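Home Kit Club nights Competition Loans Contact

Workshop > Kit we use > Two-arm table

The Hesis two-arm table

25 December 2023, by Helju Lepik

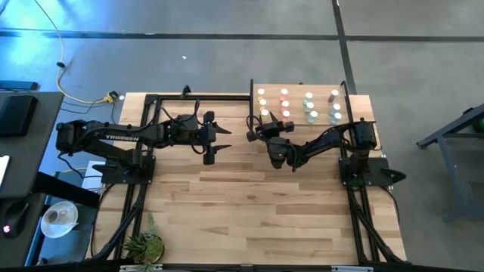
The two-arm table is the piece of kit that everybody at the Drestham robotics club asks to be put on first, and after a whole autumn of using it I can see why. You get a pair of black arms facing one another across a proper wooden top, and a job that needs both of them to behave. Most evenings that job is the vial board, with its white-topped vials standing in rows by colour, yellow, then pink-red, then teal, and one of the arms working right in next to the front yellow one. It's a lovely thing to learn on! The vials are small and they stand close together, so a sloppy approach to one is very quickly a sloppy approach to its neighbour as well.

What it is

The table is a shared bench for teams of two. One member looks after each arm, and they have to agree between them who goes where and when. We named it Hesis after the first team that booked it every single week (they have since moved on to building walking machines, but the name stuck). The arms are bolted to the sides and a black metal framework runs around the work area, giving us somewhere to fasten things. The middle of the top is left clear for whatever task you bring along.

What teams do with it

Beginners start with one arm and one vial. Go over, close the gripper, lift, put it back. It sounds like nothing and it takes most people a full evening, and the cheer when it goes back without tipping is worth hearing from the corridor. After that we add the second arm, and the fun really begins, as you now have to think about elbows. New members watch the fingers and forget that the rest of the arm is moving too.

Older members go on to sorting and swapping. The Koltari task, set for our in-house competition, asks a team to change the order of the columns without laying any vial down flat. There are several ways of doing it and we have seen some very odd ones. My favourite used the second arm purely as a parking place, holding a single vial out of the way while the other arm did all the shuffling. Slow, but beautifully tidy.

If vials aren't your thing, bring your own task. Teams have had a go at stacking cups, threading big wooden beads and folding a tea towel. The tea towel remains unbeaten.

How the competition uses it

Each team gets 40 minutes at the table, setting up included. There are 200 points on offer, split between finishing the task, handling things gently and explaining your program to the judges afterwards. That last part catches people out, so do practise saying it aloud. A team that can tell us clearly why their run went wrong will often beat a team that had a lucky one. Runs may be restarted, though the clock keeps going.

The Zakaria shield goes to the best newcomers, and you can enter for it if you joined in September or later.

Good points

The arms are forgiving of small mistakes in a program, and you can follow what they are doing by eye, so a whole group can crowd round at a sensible distance and argue about the next move. Having the task in the open on a flat top helps a great deal with that. I also like how quickly you can change from one team's layout to the next. Take the vial board off, put the cups on, away you go.

The grippers have pointed fingers, good for getting in among small objects and less good for anything wide or squashy. We are trying out some padded covers for the softer tasks and will put notes up on this page when we have something worth copying.

Before you start

Stay outside the reach of both arms whenever the power is on, elbows included. Say "moving" out loud before you run anything, and wait for your partner to answer. Check that the cables can follow the arm through its full path, with special attention to the wrist, where the wires loop. Start every new program at the slowest speed and with nothing on the table you would mind losing. Drinks stay on the windowsill.

When you finish, send both arms to their rest positions before switching off, stand the vials back in their columns and write anything strange in the table log, even if it only happened once.

Booking

Members can book the table for one club night at a time. You need to have done the safety evening, and there must be 2 of you, as we don't run it solo. If your partner drops out, put your name on the board by the door and we'll find you another (several good teams have begun like that).

Schools in the Drestham area are welcome to come and use it with us on a club night. We can't lend the arms out, but we can lend the vial board and the task cards, so that your group can plan a run on paper first and then come in and try it for real.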